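About Utholm

Utholm helps people plan for robots before they buy one. We work with small hotels, care homes, libraries, clinics and a growing number of workshops, and most of them come to us at the same stage: they have seen a demonstration, they liked it, and now somebody has to put a number in next year's budget. We love that stage! It is the part of the work where a good question can still save a lot of money.

We are based in Stevuvstead, on the second floor above a shop that repairs bicycles and, in winter, sharpens skates. The company began when our founders were asked to help a hotel choose a delivery robot for its upper floors. The robot they had in mind was fine. The elevator was too small for it, the Wi-Fi stopped at the ice machine, and the fire doors closed faster than anything on wheels could get through. All of that could have been found out in an afternoon, and it set us thinking about what else could be checked early.

How we work

We start with the building and the people in it. Somebody from our team spends a day or two on site, walking the routes, measuring doors and ramps, and talking to the staff who will share their hallways with the machine. Housekeepers and night porters are wonderful to talk to about this. They know which carpet edge catches a cart wheel and which corridor is full of linen at ten in the morning.

Then we build the rooms that matter in simulation. We call this tool Bassi, and it has been at the center of our work for long enough that we can hardly remember planning without it. In Bassi we can send a robot down a hallway, change the width of a door, swap one arm for a longer one, and see what each choice does to the budget. A wider door is a builder's invoice. A longer arm is a bigger base, a bigger battery and perhaps a different insurance line. It is a great deal cheaper to have that argument over a simulated hallway than over a delivered crate.

We keep the rooms fairly plain, but we do put in the things that a machine or its cameras may have trouble with: strips of light, dark paint, pictures in frames, pale trim next to a nearly black wall. Clients often enjoy seeing these, and we enjoy making them (there is some friendly competition in the office over who gets to hang the paintings).

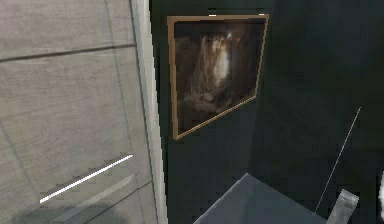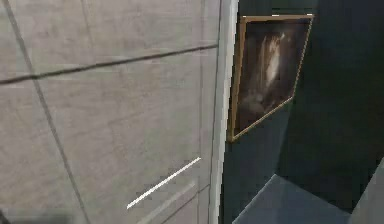

Simulated views from one of our rooms, with a gold-framed painting on a dark green wall.

Once the rooms are ready, we write the plan. A plan from us has a floor map, a list of the work the building needs, a shortlist of equipment types and a budget that runs over several years. We include the costs that tend to hide: spare batteries, wheel sets, software renewals, staff hours for training, a place to park and charge, and the electrician. There is always an electrician. We also put in a line for the weeks when the robot is away for service, and ask who will do its work in the meantime.

Our longer plans now run to 2030. That sounds far off for equipment that changes so quickly, and we do treat the later years as a sketch. Still, it helps a finance office to see when a lease ends, when a battery pack is likely to be due, and where a second machine might fit if the first one earns its keep. We go back to each plan every July with the client and redraw whatever has moved.

The Grarine checklist

Some of you will know us through Grarine, our site survey checklist. It grew out of the notebooks our surveyors carried, and at the moment it has 229 items. Nobody fills in all of them. A single-floor clinic will use 70 or so fewer than a hotel with a basement kitchen, and a workshop skips the guest areas entirely.

It asks things like:

How wide is the narrowest door on the route, measured with the door open and the handle in place?
Where does the floor change from one surface to another?
Which walls are glass, mirrored or very dark?
Are there light strips or bright fittings at the height of a robot's cameras?
Who has the key to the room with the network equipment?
What happens on the route during a delivery?
Where can a stopped robot wait without blocking anyone?

We send the checklist free of charge to anyone who writes to us. Use it with us, use it with another firm, or use it on your own with a tape measure and a patient colleague. If you find something it ought to ask, please tell us – quite a few of the best questions came from readers.

What we don't sell

We don't sell robots, and we take no commission from the companies that make them. Clients pay us for the survey, the simulation and the plan, at a fixed price agreed at the start. The smallest job we offer is a desk review of a budget you have already drafted. It costs 2000 dollars and comes back to you with our notes in the margins, plus a call to go through them.

Sometimes our advice is to wait. A client may need new flooring first, or a better network, or simply another year of watching how the work is done. We have written plans where the first year holds nothing but two door openers and a box of cable, and we were every bit as happy with those as with the big ones. Good groundwork lasts! The door openers are handy for people pushing carts, too, and the staff get the benefit from the first morning.

Who we are

We are a small team of surveyors, simulation builders and budget people, and most of us have done more than one of those jobs. Our surveyors came from building maintenance and hotel operations. The simulation side has a stage designer and a former kitchen fitter, both very particular about hinges. Our budget people spent years in public purchasing, so they are comfortable with tenders, framework agreements and long forms.

Visiting and getting in touch

You are welcome to see Bassi running at our office in Stevuvstead. Bring a floor plan if you have one; a phone picture of the evacuation map by the elevator works nicely as a start. We can usually have a simple hallway up on the screen while you drink your coffee, and then you can try a few doors for yourself. The bicycle shop shares our entrance, so ring the upper bell.

Page last updated 2023-09-12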